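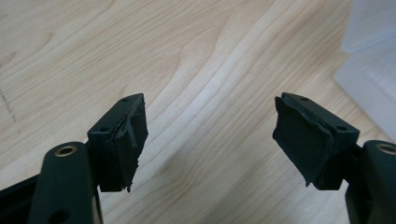
Progress note, June, Grastby pilot

Open day done. Good turnout, 30 signed in, mostly from Prusar and Teixeira. Ran the hand-held gripper demo 2 times, second one started late (room mixup). Visitors got to try it themselves, went over well. Lots of questions on cost.

Grip pads are worn and fraying at the edges, both fingers. New set on order from Istent, 590 incl. shipping, budget line was 600 so ok.

Still open: visitor feedback forms not typed up yet, will send wiht the next note. Teixeira want a repeat at their site, need a yes or no from you on travel

Valentin Brunner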